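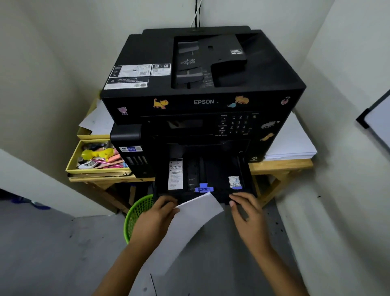

**Friday, 7.40 am - prep for the foster and kinship carers' workshop**

Notes to myself, and to Todor, who's running the April session while I'm in Aden House with the new families.

We now have 53 carers registered, which is lovely and a bit more than the big room likes. I've gone back and forth on it all week and I think we split them after morning tea: anyone with a child under seven stays with Yến for the life story work, and everybody else comes across the hall for the school and teenagers part. Last time we kept the whole crowd together and the grandparents hardly said a word until lunch, when of course they all started talking at once and we had to drag them away from the sandwiches!

Life story books: tried the new order with the Dumitrescu group on the quiet. We began with an ordinary day (breakfast, the dog, who sits where in the car) and left the birth family pages until the second hour. Much gentler. One mum told me she'd been putting off page one for two years, and she had four pages done by the time we packed up. I'd like to keep this order - Yến agrees, though she wants the family tree sheet swapped for the one with roots *and* branches, so that kids with two or three sets of parents have somewhere to put everyone.

Handouts: the full pack has grown to 78 pages, and I can't see a tired carer reading it at nine at night. Todor, would you have a go at trimming the respite section? The Stido forms can come out altogether, as the agency does those over the phone now. Please leave the letter from the adopted adults' group where it is, right at the front. People keep that one on the fridge.

Money: Tovodeo have come good with $142 towards the craft table, so we can have proper albums and decent glue this time.

Still to sort:

- ring the hall about the side gate key
- ask Yến whether her sister can do the crèche until 2
- name tags, first names only
- more tissues, and the good biscuits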